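Trarnosus Bimanual Packing Set

Version of 28 May 2021

Trarnosus is a set of 3613 teleoperated episodes of two tabletop arms packing and unpacking small, awkward things. We built it to test Gestura, our method for learning when two hands should share a job and when they should leave each other alone, and we're really excited to finally let other people train on it!

Episodes cover 41 tasks. Each one comes with joint positions for both arms, gripper opening, wrist views, one fixed view and a short text instruction. Stationery and bags are our favorite group by far, with clear plastic, shiny compasses and soft canvas all in one place. 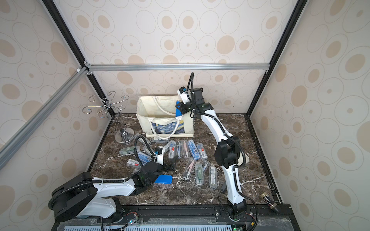 Gestura predicts the next 16 steps for both arms at once, plus a coupling score that says how tightly they need to move together. Adding that score lifted success on the bag tasks by 8 points over the same network without it. We did not expect a single extra output to help this much, and we'd love to see it tried on other arms.

Known problems

Clear boxes confuse our depth estimates, so depth is left out of this release. Wall patterns differ between cells. A few October episodes have late gripper readings and are marked "lag" in the index.

Loading

Start with read_episode in the Cinar folder. Splits are by task, so please keep them that way when reporting numbers.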